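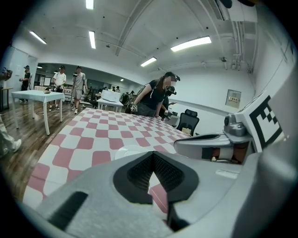

カテゴリ:暮らしの手引き > テーブルまわり
印刷する | メールで送る

3. チェック柄テーブルクロスの掛け方

ここからは布の話です。私はピンクがかった赤と白のチェックが大好きで、作業台にもお茶の席にもこればかり使っています(無地も試したけれど、結局戻ってきました)。柄がまっすぐな格子なので、曲がって掛けるとすぐわかるんですよね。逆に言えば、格子がそのまま定規になってくれます!

用意するもの
・テーブルクロス(長さ200 cm、幅170 cmのもの)
・アイロン
・クロス留めクリップ
・かたく絞ったふきん

手順
1. 天板をふきんで拭いて、完全に乾かします。

2. クロスに中温でアイロンをかけます。折りじわは裏から。柄の線に沿って動かすと、布が斜めに伸びません。

3. 二つ折りのままテーブルの中央に置き、折り山を天板の長い辺と平行にします。私はここで一度しゃがんで、目の高さで線を見ます。

4. 手前、奥の順に広げます。ばさっと一気にやりたくなりますが、ゆっくりどうぞ。

5. 垂れの長さをそろえます。うちは四方とも15 cm。長くすると見栄えはいいのに、立って作業する人の足に当たるんです。

6. 角を軽く引いて、格子の列が天板の縁と並んだらクリップで留めます。

注意:クロスの端を持ったまま物を引き寄せないでください。私はこれでカップを一つ割りました。

メモ:台を囲んで立つ人がいる日は、奥の側にも人が立てるだけの幅を空けておきます。身を乗り出して手元の作業をすると、おなかで布がじわじわ押されてずれていくので、途中で一回、手順6をやり直すとちょうどいいです。

メモ:脇に白い小机を出しておくと便利ですよ。クロスは掛けず、使っていない物の仮置き場にします。濃い色の板張りの床なら脚の白がよく目立って、つまずきにくい気がします(個人の感想です)。

4. しまい方

1. クリップを外し、四隅を内側に集めてから持ち上げます。くずは外ではたきます。

2. 洗うときは赤い布だけで。最初の二回は色が出ることがあるので、白いものと一緒にしないでください。

3. 陰干しして、少し湿り気が残るうちに柄をそろえてたたみます。

4. ゆるく巻いて筒の形でしまうと、次のアイロンがぐっと楽です。ダスティッツの相方、ライ・スーユーは昔ながらの平だたみ派で、ここだけは意見が合いません。

注意:しみがついたら、こすらずに裏へ当て布をして、水で軽くたたきます。油のしみは台所用洗剤を一滴だけ足してください。

最終更新:2025/04/26

お問い合わせ | © Dastitz | ページの先頭へ戻る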